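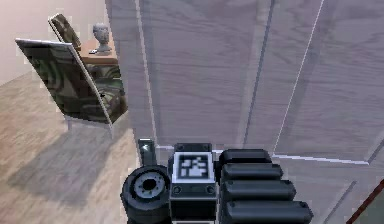 Should a landlord have to tell you what the last tenant paid? I think so, and the law should say it has to be in writing before anyone signs.

I rent in Barstead, on the Corden side, and I have moved 2 times since I came here. Each time I was given a figure and told it was the going rate. I had no way to check. The person across the desk knew what the place had rented for in December, how long it had sat vacant, and whether anyone had talked the price down. I knew the bus route.

After I signed my last lease I met the man who had moved out. His rent had been $125 a month lower. Nothing in the unit had been repaired between his lease and mine. I might have taken it anyway, but I would have asked for something off, and I think I would have gotten it.

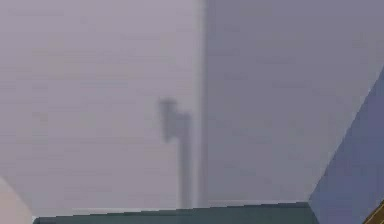 Dušan Ivanov wrote to me that the old rent is a private matter between two parties, and that a landlord who undercharged a good tenant for years would be punished for it when the next one came along. He would sooner see more apartments built.

I want more apartments built too. But the old rent can be given without a name attached, and a landlord who kept it low can say so. A line on the form would cover it: prior rent, date it was set, reason for any change. House buyers can look up the last sale at the county office, and sellers still manage to sell. 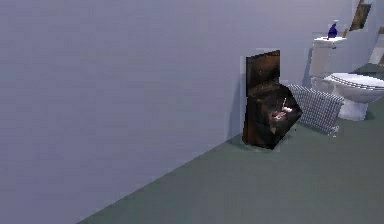 The cost of doing this is small. Every landlord already has the number, in the old lease or in a tax file. Yordanov, the biggest management company in town, raises rents by computer and could print the line tomorrow. Someone with one upstairs unit could write it in by hand.

Enforcement should be simple as well. If the figure is missing or false, the tenant gets 30 days to leave without penalty, with the deposit returned in full.

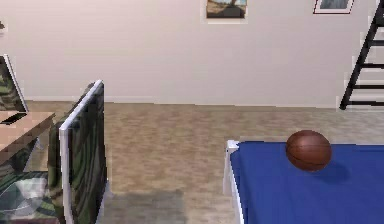 Stirau has had a version of this on its books for 7 years. Rents there still go up. Tenants know by how much before they sign, and I would like the same in Barstead.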